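Category: Minutes | Hirkamton Community Garden
Print this page | E-mail this page

Minutes of the general meeting held 24 February 2025

Meeting opened at 7 pm, or near enough. Quorum reached once the kettle had boiled.

1. Previous minutes
Accepted, with one correction. The word "manure" had been left out of the motion on manure.

2. Water
The quarterly bill covers 2,579 kilolitres, which would suit a small dairy. The shed tap was again blamed. The shed tap has been replaced twice. Moved that somebody read the meter at dusk and again at dawn, and that it not be the same somebody who sets the sprinklers. Carried.

3. Rainwater tank
Two quotes received. Sterner can supply a 3,000 litre tank in any colour we like, provided it is green. Zillau offers 2,000 litres, cheaper, delivery in August. A member asked if it would rain before August. The chair ruled this out of order. Moved that we take the Sterner tank. Carried, with one abstention on the grounds of green.

4. Indoor room
Members still want somewhere to sort seed when it's wet out. General agreement that a proper table and a decent lamp are most of what's needed -- the rest is biscuits. 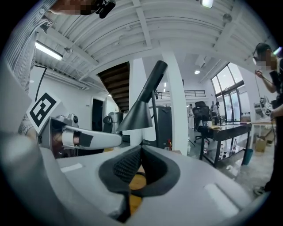
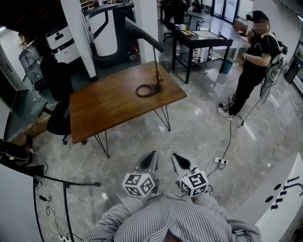 Seed sorting will be on the first Saturday of the month. Please label envelopes with the name of the plant. "Good ones" is not the name of a plant, and we now have eleven beds of it.

5. Zucchini
The surplus table at the gate has been receiving zucchini faster than the public can be persuaded to take them. Reports of zucchini left on car bonnets in the next street. Moved that this stop. Lost.

6. Plot boundaries
The pumpkin from plot 14 has entered plot 15 and shows no sign of leaving. Both plotholders were heard at length. Agreed that fruit belongs to the plot where the roots are, and that the vine may be turned back at the string, gently -- by hand, with no tools.

7. Other business
Khổng Nursery has offered us spare seedling trays, to be collected by the end of the week. Bring a ute. The gate code has changed and will not be printed in these minutes again.

Meeting closed at 9.10 pm. Supper was zucchini slice.

Shares: 4 | Comments (2)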